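The Renstead Tabletop Kit
Small arm, toy fruit, and the recordings to go with them

Kit | Recordings | Method notes | Ordering

We get a lot of mail asking whether the Renstead kit is a robot you buy or a paper you read, and the answer has always been a bit of both. It started as the bench setup for one study by Lucrezia Pellegrini and Raffaele Leone, who wanted to know how a cheap printed arm learns to put a piece of fruit in a bowl when all it has to go on is somebody showing it how. So many groups wrote in wanting the same bench that we began packing it up properly, with the parts, the recordings and the training settings together, and that's what this page is for.

What the study asked

Teaching an arm by example usually means recording a person doing the job over and over, then training a policy on the whole pile. Lucrezia had a hunch that the pile was fatter than it needed to be. Long stretches of every recording are just the arm traveling through open air, and the part that matters (the last little approach, the closing of the fingers, the letting go over the bowl) goes by in a blink. The method, which we call Wiltivis after the folder it lived in for much too long, goes through each recording and gives more weight to those short moments. The travel is still there, only thinned out.

The full set holds 3119 recordings. We trained on all of it the ordinary way first, so there would be something fair to compare against, and then trained with Wiltivis on a hand-picked subset of 261. Over our test runs the small set kept level with the big one on the plum and the apple. It fell behind on the banana, and we'd rather you heard that from us before you order. A curved fruit can be picked up in several sensible ways, and a small set doesn't show enough of them.

The bench at work on the fruit-and-bowl task:
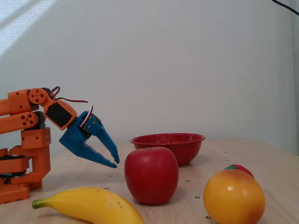
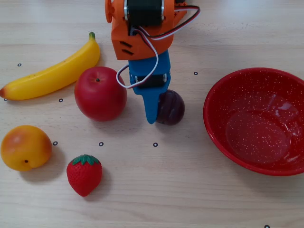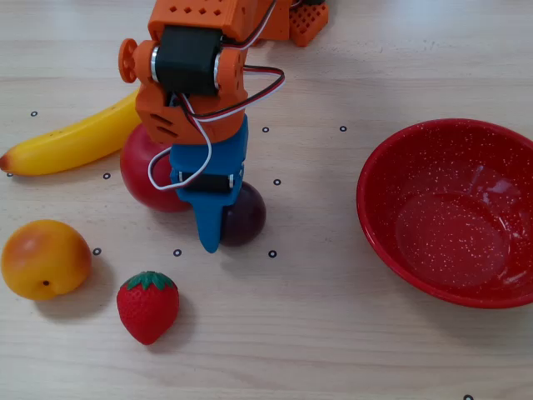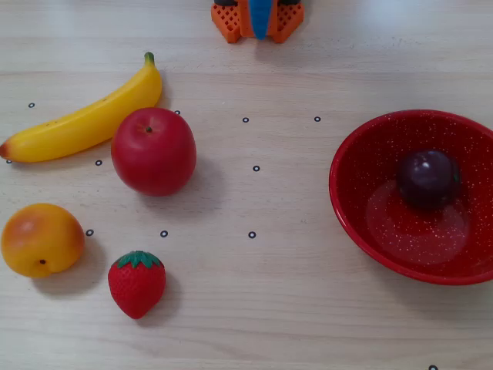

Samuele Costa wrote to us after a month with the kit that the weighting was easy to switch on, but that his own recordings did poorly until he slowed his hand down near the fruit, and he wished the method notes had told him so on page one. They do now, Samuele, and thank you! A hurried approach leaves only a few usable moments around the grasp, and the weighting can't do much with moments that were never recorded. We suggest practicing on the plum until the last stretch feels almost too slow, and only then starting a set you mean to keep.

What comes in the box

The printed parts for the arm, in orange, with blue fingers for the gripper
Servos and wiring, with the servo numbers already set
Toy fruit: apple, banana, peach, plum and strawberry
One speckled red bowl
A printed assembly guide, 20 pages
A download code for the recordings, the training settings and our test logs

You'll need your own table and your own computer. Light wood has worked nicely for us, and we haven't tried glass or anything shiny, so if you do, please write and tell us how it went. The arm should be fastened down before you record anything at all. Even a small shift of the base partway through a set will spoil the earlier recordings for you, and it's a miserable thing to find out at the end of an afternoon.

Choosing a version

The Bench version is everything listed above. The Files version is the download code on its own, for people who already have an arm of a similar build and only want to repeat the training. The part drawings are in both, so a broken finger can be reprinted at home. Gion Wieser looks after the drawings and is glad to hear about printers that give trouble with the serrated fingertips.

Known limits

Wiltivis picks out its important moments from changes in the gripper and from the arm slowing down. On jobs where neither happens, such as wiping or pushing, it has very little to hold on to, and you're better off with the ordinary training settings. We've also only tested it with one fruit moved per recording. Clearing the whole table in a single go is something Raffaele is working on, and the first attempts will go up under Recordings when they're fit to share.

Settings and test logs last updated 2020-12-19. Questions about an order go to Philomena Scanlon through the Ordering tab.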